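Two-arm rig, trouble handing over floppy bags
Workshop builds > Arms and grippers

mustlow_bench
Second arm keeps missing when the bag sags. Both arms are black, with a wrist camera on each. I've done 234 runs since January and the hard plastic boxes are fine.

Ksawery Zieliński
Drop the closing speed. Mine went from 400 to 12 on the Trenisard scale and the slips stopped.

vora_kit
Disagree - slow fingers just push the film away. I'd look at the angle first.

mustlow_bench
Bag work over the stool: 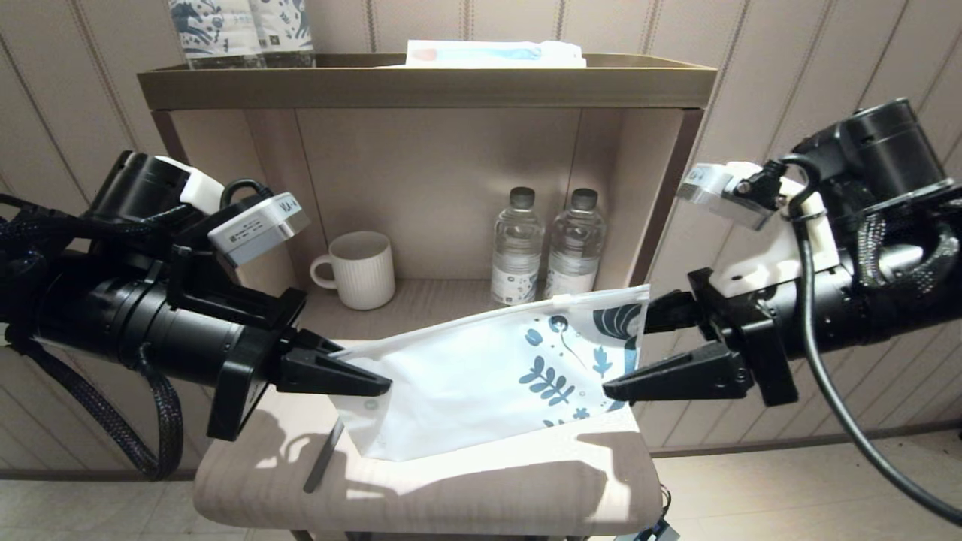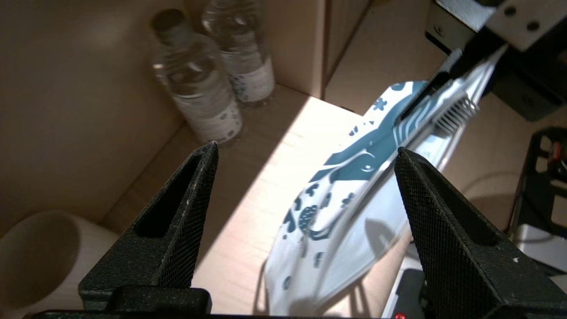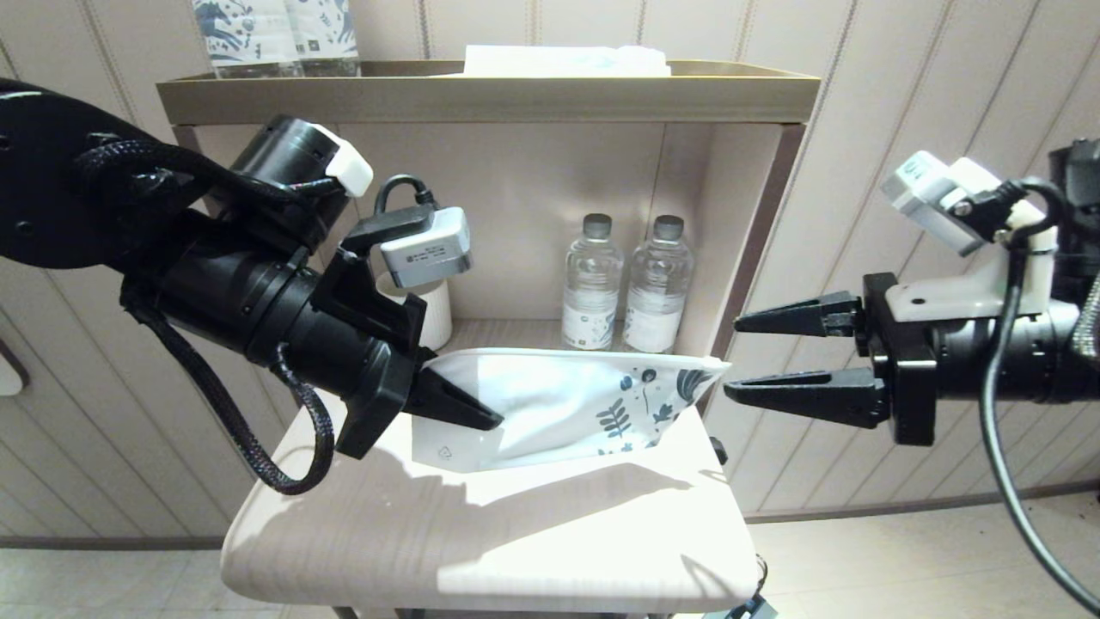
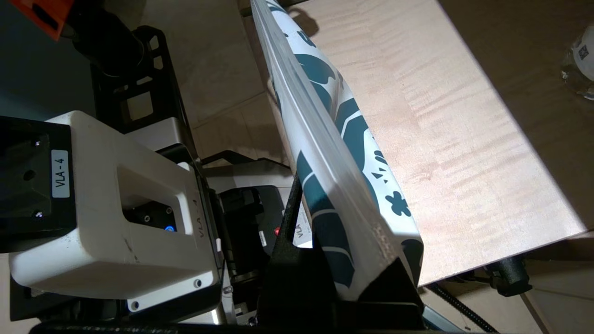
I'd rather not change speed and angle together. Speed first, then the angle if that does nothing.

vora_kit
Fair enough, but log them separately. And check finger wear, the Adamczyk pads go smooth quickly.

Ksawery Zieliński
Mine lasted 2 years. Depends what you pick up.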